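The Long Road to a Cup of Tea

Aug 10, 2022

The pitch sounded great. Give a bunch of college students a summer, a curtained-off corner and a pair of grippers, and by November a robot will sort your tea for you. I've heard pitches like this before, and I still drive my own car to work, so forgive me if I showed up at the Clindgate student robotics club with my arms folded.

There was no robot doing anything when I got there. There were students doing things, over and over, with grippers in their hands. The idea is that a person works the black jaws by hand, the motion gets recorded, and a computer learns from the pile. The club's project is called Nandusis, and it had 2,451 recordings the morning I visited. Of those, 844 involved tea.

Tea! A box of it, with a glass lid and packets that have to be picked up one by one and put back where they belong.

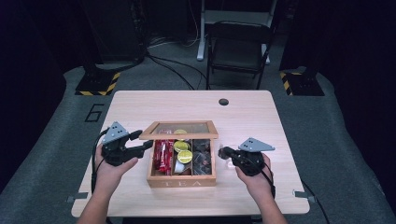

Tainá Conceição, a junior who runs the recording sessions, didn't try to sell me anything, and I liked her for it. "It's boring and your wrists hurt," she told me. She also admitted that 164 of the tea recordings had been thrown out, mostly for fumbles. I asked why a fumble isn't worth keeping, given how often I fumble. She said the club argues over that one a lot.

My bigger question was what any of this proves. A model that learns one box on one table may know that box and that table and not much else. Elibariki Kariuki, who writes most of the training code, says they plan to swap boxes and change the lighting before the Jatwood meet. Plan to. The meet is in November, and when I visited, the schedule taped to his laptop had the lighting tests penciled in with a question mark.

Still, 24 students signed up for this, and most of them kept coming back. Some will leave knowing how to label data and how to tell a faculty adviser that the numbers look bad. I'd hire that person. Whether I'd let their robot near my kitchen is something I'll decide after Jatwood, and I'm bringing my own tea box.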